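Keep the bad ones

I have a bit of a bee in my bonnet about demonstrations, and since the kettle's on and Vekis is busy copying files, you're getting it now.

For anyone who doesn't spend their days at this, a demonstration is one go at a task, done by a person driving the robot, recorded from start to finish. We gather heaps of them and the learning system tries to pick up the knack. At Ovmont we had 2,460 by the end of September, all on small tabletop jobs: pick a thing up, turn it round, put it on its stand, that sort of caper. Then somebody asked how many were any good, and we went through and threw out 973 of them.

I did a lot of that throwing out myself, and I now think it was a mistake.

Have a look at what we were binning. A finger lands a bit wide and gets shuffled back. The left hand hovers while the right one sorts itself out. The object gets nudged, and whoever's driving has to stop, think and come at it from the other side. We called all of this "messy" and kept the lovely smooth ones, where the hand goes straight there as if it had been doing it since birth.
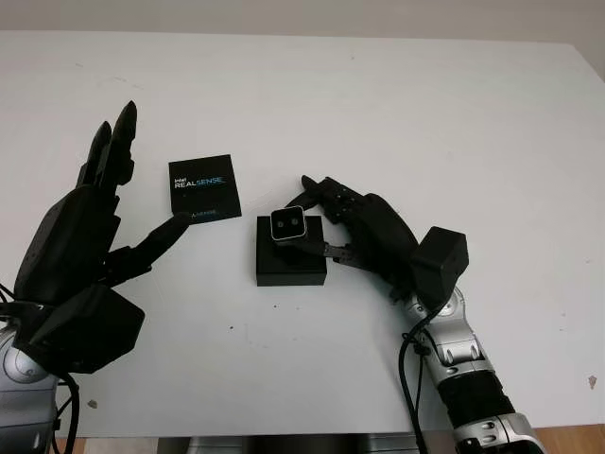
Right hand over the depth camera, left thumb close to the card.

But the smooth ones only show the system what to do when everything is going well! The first time it drifts off by the width of a fingertip it's somewhere it has never been, and it has no idea how to get home again. I've watched our Nava policy push a little box across a table for 20 seconds, perfectly calmly, in the wrong direction. Well, of course it did. We'd never let it see anybody put a mistake right.

I'm not saying keep everything. If the driver sneezes and flings the thing on the floor, fine, bin it. If the recording stops halfway, bin that too. But a wobble followed by a recovery is worth more to me than 2 perfect runs, and I'd happily pay for it at that rate.

The usual argument against is that you end up teaching the wobble. There's something in that – the early Riltenine runs did pick up a funny little hesitation before every grasp, and it took us ages to get rid of it. My answer would be to label the wobble and the recovery separately, which is dull work, and I know full well who'll end up doing it. I'd still take a slightly nervous robot over one that can't cope with a nudge.

So I've asked for the binned runs back. They're on a drive somewhere, apparently.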